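Long sets are worth the trouble
October 18, 2021

The room at Bellbridge holds 218 people, and for most of this fall it has booked five DJs a night into it. Doors at ten, last record at four, and every act gets a little more than an hour. I think this is a bad way to run a dance night, and I think most of the people who book these lineups know it.

An hour is enough time to play the songs you are known for. You come on, you cut the bass on the last person's track, and you go straight to the loud part, knowing the next act is already standing behind you with headphones on. Everybody plays their peak. By two in the morning the crowd has been through four peaks and the floor is half empty, with people out on the steps looking at their phones.

I saw the other way of doing it last November, when Mikico played from open to close at Darko. The first hour was slow and fairly quiet. People got drinks and talked over it. There was a stretch of old dub records that I would have called boring if I had walked in for ten minutes and left. Around one o'clock I noticed that I had not looked at the time in a while and that the whole back half of the room was dancing. It stayed like that until the lights came on.

The same records in a one-hour set would have done very little. The good part at three in the morning needed the dull part at eleven, and a DJ with an hour does not get a dull part.

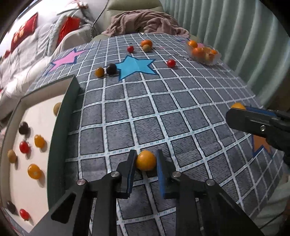
What the promoters say

The usual answer is money. Five names on a flyer sell more tickets than one, each name brings friends, and a night with five names is a smaller risk than a night with one. I don't dismiss this. Rent is high, and a slow night can wipe out a month of decent ones.

But look at how the five-name night really earns. Friends of the first act come for the first act and go home. They buy one drink. The bar is busy in bursts and dead in between. Rostam Ebrahimi, who has put on parties here for 16 years, told me his best bar nights were nearly all ones with two DJs or fewer. His explanation was that people who settle in stay, and people who stay get thirsty. He also pays one or two larger fees and skips the hour he used to spend sorting out who plugs into what.

He did say that it only works if the crowd trusts the night. The first few times he tried it, he lost money. He kept the ticket price low and kept the same resident on every bill, and it took most of a year before the room filled without a big name. A lot of promoters can't wait that long, and I understand why.

The changeover problem

There is also the matter of what happens between acts. At the last Prostard party I went to, there were five changeovers. One of them involved a dead channel on the mixer and close to two minutes of silence. Another had the new DJ play a full beatless intro to mark their arrival, which cleared the floor as well as any fire alarm. The sound engineer had to reset the levels each time, and each time they came back a bit louder.
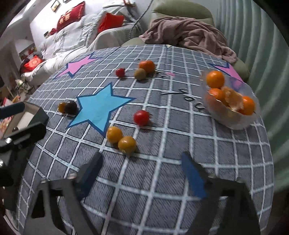
Warm-up DJs have it worst in all this. It used to be a skilled job with some respect attached to it. You read an empty room, held back the obvious records, and handed over a floor that was ready. Now the opening slot goes to whoever can promise 10 tickets, and they play it as if it were two in the morning, since it may be the only slot they get all season. I don't blame them for that. They have been given an hour and told to make an impression.

I have heard the argument that shorter sets give more new people a chance. It is the best argument on that side. A city with only all-night residents would be a closed shop, and some of those residents would get lazy. But an hour at the bottom of a crowded bill, in front of the bar staff, is not much of a chance. Three hours would teach a new DJ more, even on a quiet night, even to a room a third full. You run out of your favorites and have to find out what else you have.

I would like to see Bellbridge try two DJs a night for one season, three hours each, with the local act first and paid properly for it. Print the set times on the door so people know what they are getting. If the bar takes less, go back to five. My guess is that it would take more, and that the steps outside would be a lot emptier at two.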